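Midarine | About Us
Print this page | E-mail this page

Midarine develops control and perception software for robotic manipulation. The company was formed to address a practical difficulty that many owners of robot arms will recognize: the arm arrives in good working order, and the programs needed to make it useful must then be written again for every new task. Our staff of 14 works from a single office and laboratory, and all of our software is written and tested there.

Our principal product is Brura, a control package for arms fitted with two-finger grippers. Brura receives pictures from a camera carried near the gripper, estimates where the fingers stand in relation to the work, and sends corrected motion commands 50 times per second. It keeps a record of each command together with the picture on which it was based, so that an engineer may later review any attempt from start to finish.
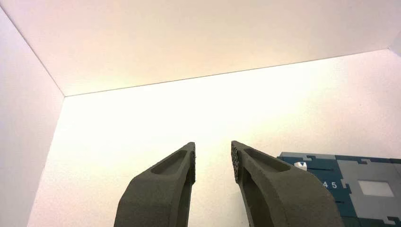
Trarko, our planning tool, was added at the request of customers who wished to prepare motions before running them. A user states the task as a series of short steps, such as approach, close, slide and release. Trarko checks each step against the reach of the arm and the walls of the work area, and reports any step that cannot be carried out. Plans are saved as ordinary text files and may be edited by hand.

A large share of our present work concerns small controls, including sliders, switches and buttons. These parts allow very little error in the position of the fingertips, and a finger may hide the very part it is meant to reach. The perception group therefore gives particular attention to estimates made when the target is only partly in view.
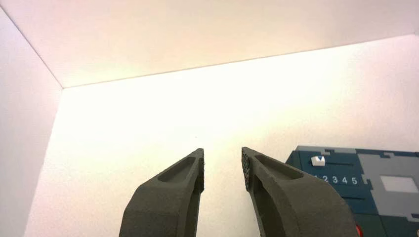 Open gripper and numbered slider panel, Midarine laboratory.

New versions of Brura and Trarko are released 4 times a year. Each release must pass the full set of trials on our own arms before it is sent to customers. Support is provided by the engineers who wrote the software, and each version is maintained for 15 months.

Midarine also works with Alaoui, which supplies our test fixtures and reviews our safety settings each October.

Page last reviewed 6/21/20

Reader comments (3)

labtech_r
Does Trarko run without Brura? We have our own controller and would only need the planner.

Midarine Web Office
Yes. Trarko may be installed separately. Please write to the support desk for the setup guide.

gearbox
The saved records are the reason we kept using Brura. It would help if they could be searched by step name.

This site uses cookies to remember your settings. By continuing to use the site, you agree to our use of cookies.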